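Brukar build log — shared workshop
Ticket: wrist feed drops out, head feed soft
Status: open
Priority: normal

Symptom
The wrist stream freezes when the arm reaches low and the wrist rolls past 80 degrees. The head stream stays up but is blurry at the default setting. Both cameras run through the Bassi hub on the base.

Steps to reproduce
1. Start both streams from the Ostia panel.
2. Face the kitchenette and hold the head still for 18 seconds.
3. Save a head frame.
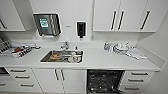
Head frames come through with no drops. Handles and large shapes are usable; label text is not. Raising the resolution in Ostia had no effect until the service was restarted, so restart it after every change.

The wrist test used the underside of a wooden surface with a dark metal bracket on it. Bright screw washers against dark metal make a frozen frame easy to spot.

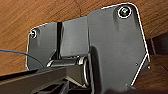
Ran the roll sweep three times at this height. The freeze came back on two of them, always on the way out and never on the return. Swapped the hub port — no change. Swapped the wrist cable for the spare Flaltano one and the freeze moved to more than 80 degrees, which points at strain on the connector.

Next
Add slack at the wrist joint and move the cable clamp back 3 cm. Repeat the sweep, then log a head frame from the carpet side for comparison with the one below.
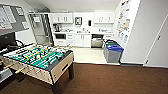
Head camera, foosball table at lower left, kitchenette at the back.

Leave the ticket open until the sweep passes with the original cable refitted.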